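3.2 Household Storage of Small Ornaments

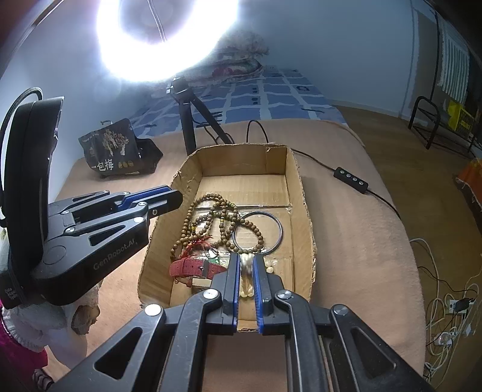
Figure 2. Beads with a tassel-like pendant in an open cardboard box.

The second part of our survey was about the place where people keep necklaces, bracelets and other small ornaments at home. We sent the form to 755 households in Mestmont and received 305 complete answers. The respondents could write freely, and we grouped the answers only after reading all of them.

Special jewelry boxes were less common than we expected. Many respondents named a container that first had another use, such as a tea tin, a shoe box or a shipping carton (an open carton is shown in Figure 2). Several wrote that the carton was meant to be temporary -- one had stayed in the same bedroom for nine years. Such containers have no compartments, so strings and tassels easily become tangled. The respondents from the Zorngate district complained of this most often, but they also own more beads per person.

The price of the object did not explain the choice of container. Following the method of Kitov, we asked for the estimated value in local currency. Items above 4,000 were kept in tins and cartons nearly as often as items below 100. Memory was a stronger factor. Ornaments received from a relative usually stayed in the container in which they were received, even when the owner had a better one.

We repeated the questions in October with a smaller group in Rocha, and the results are given in Section 3.3.

Related articles
Buttons and Thread: What Families Keep in Tins
Moving House and the Loss of Small Objects
Inherited Textiles in Rented Apartments

Comments (2)

beadkeeper: My grandmother used a biscuit tin for all her necklaces. Was the size of the home asked in the form?

r_lowland: Useful section. I would like to see the part about tangling as a table.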